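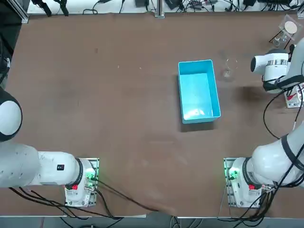 The Municipality of Pondville regrets to inform residents that the river did not return on Nov 13, 2025, as scheduled.

Under the agreement signed with the town of Dusska, the river is to spend 183 days of each year in either place, with the remaining days reserved for travel. Dusska released it on time and holds a receipt. Observers at the Meireles bridge recorded it passing at dusk, moving quickly and without its fish.

The fish arrived in Pondville 7 hours later. They have been housed in the public baths, which are closed until further notice.

A search party of 15 residents followed the wet grass as far as Sokesano, where the trail entered a hotel. The manager confirmed that a guest had taken the entire ground floor – and had asked not to be woken before spring.

The council has voted to respect this request. Mill workers will receive half pay. The 695 households with river views may apply for a reduction in tax, provided they keep their curtains closed.

Residents are asked not to write to the hotel. Letters already sent have come back folded into boats.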